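ok so I am 142 days into my no-new-clothes thing and I have Thoughts, thread time

Rules were simple. Nothing new until the year is up, thrifting allowed, socks and underwear exempt (I'm not a monster). I figured I'd cave at the first sale email. Still going!!

First thing I learned: I owned so many gray t-shirts. Why. I got rid of the three worst ones and my closet looks exactly the same

Second thing, mending is kind of addictive?? My neighbor Emiliano Sepúlveda lent me his mom's old Cabello sewing machine and it weighs as much as a small car but it goes through denim like butter. I've done two knees and a crotch seam and I'm very proud of the crotch seam

Did NOT go well: the Sendberg coat zipper. Ripped it out, put the new one in upside down, ripped it out again, said some words. It's in a drawer until it gets cold

Money update for the people who asked. I've saved almost 1,000 bucks compared to the same stretch last year, and I wasn't even a big shopper, it was all little stuff. A $20 top here, a "free shipping if you add one more thing" there

Someone asked where the old clothes go. Anything decent goes to the thrift store on Drilleta Street, and they like it in clear bags so they can see what they're getting without opening everything. Stained or ripped stuff gets cut up for rags. I have enough rags for life, please come take some 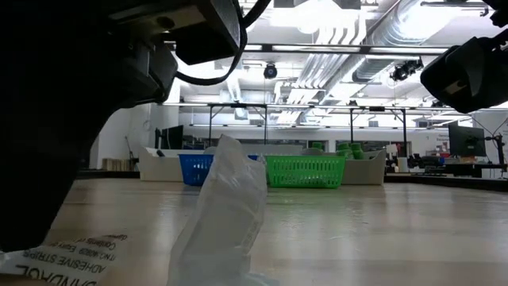 clear bag, the hero of this whole thread

Anyway next up is learning to darn, I've got a wool sweater with a moth hole right in the front and I refuse to lose it. If you have a favorite darning video send it my way, the slower the better

Also yes I will do a post on the jeans, give me a few days, I need to find the before pics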